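Section 5. Setting Up the Board for the First Game

Before anyone sits down to play, take a minute or two to get your Conora board settled. It makes the whole afternoon easier, and little ones do love to help with this part.

1. Lay the wooden board on a flat, steady surface. A workbench or a kitchen table will do nicely.

2. Wipe the board with a soft dry cloth, going along the grain. Knots and wavy patches are part of the wood – every board has its own – and they don't affect play at all.

3. Tip the blocks out and spread them over the board with a bit of space around each one, so that small fingers can get a good hold.

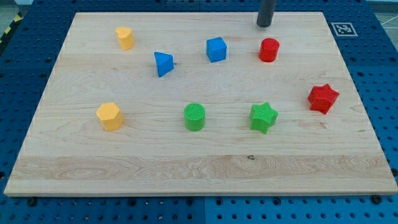 4. Let your child pick up the blocks and turn them over for as long as they like. The cylinders and the stars are often the favorites, and the fine ridges are pleasant to run a thumb across.

5. When they're ready, ask for a block by color first, and then by shape. Leave color and shape together for another day.

Note: Stand the blocks upright to begin with. A block lying on its side is harder to name, even for grown-ups!

Caution: Don't soak the board or leave it near a heater, as the wood may warp.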